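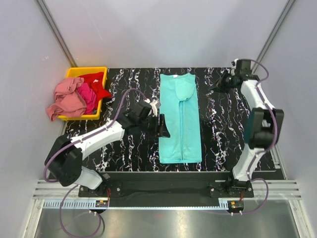
Folding cell 2, Nokencombe site. Both arms at the table, garment part folded, feed bin at the back left.

Two-arm folding cell: inspection checklist with comments
Site: Nokencombe
Inspected by: Fumiko Hirose
Date: 18 Jul 2018
Previous inspection: December, at the old Wimton unit before the move

Results are marked OK, ACTION or N/A. Items marked ACTION have to be closed before the cell runs unattended. It may run with an operator present in the meantime.

1. Enclosure and access

1.1 Walls fixed, no loose panels – OK
1.2 Upright posts secure at the top and at the table – OK
Comment: Checked by hand and with a spanner. One bolt on the right post took a quarter turn.
1.3 Access door stops both arms when opened – OK
Comment: Tried with the arms moving at slow speed and again at working speed.
1.4 Emergency stop within reach of the loading position – ACTION
Comment: The button works but it was left on the Wimton side of the bench layout, so a person loading the bin has to step round to it. Move it or fit a second one.

2. Arms and mounting

2.1 Base bolts tight and marked with paint pen – ACTION
Comment: All tight. No paint marks. Please mark them so that movement shows up at the weekly look.
2.2 Gear rack under the left base clean, no lint in the teeth – OK
Comment: Add this to the daily clean. Fluff from towels gets in quickly.
2.3 Speed limit set when the door key is in teach mode – OK
2.4 Arms cannot meet over the middle of the table – OK
Comment: Software zones tested with the Latley routine, 100 cycles, no overlap.

3. Grippers

3.1 Fingers free of burrs and sharp edges – OK
3.2 Grip force within the site limit – OK
3.3 Gripper holds its garment when power is lost – N/A
Comment: The load is cloth. A dropped shirt is not treated as a hazard under our rules.

4. Cables and electronics

4.1 Arm cables have enough slack for full reach – OK
4.2 No cable hangs where it can be caught or trodden on – ACTION
Comment: The purple cable on the left arm loops down over the front of the platform and lies on the steel floor panel. Clip it up, leaving enough slack for the wrist. The right one also loops out near its base, so do both together.
4.3 Circuit boards near the bases covered – ACTION
Comment: Small boards below both bases are open at the front. Nakpan can supply covers, part 655. Keep wet cloths away from the rails until these are fitted.
4.4 Earth bond on rails and floor panel – OK

5. Table and bin

5.1 Table surface smooth, nothing for cloth to snag on – OK
5.2 Bin in its corner and not overfilled – ACTION
Comment: Clothes were over the rim on two sides, with one piece resting on the table. A sleeve left like that can be dragged into the fold. Fill to below the rim.
5.3 Pockets checked before loading – OK
Comment: Operator could explain the rule and showed me the tray for coins and pens.

6. Paperwork

6.1 Risk assessment matches the cell as built – ACTION
Comment: Sheet 169 still shows the Wimton layout. Redraw it for Nokencombe.
6.2 Operator training records up to date – OK

Re-check of 1.4, 4.2 and 4.3 to be done in person. Photographs will do for the rest.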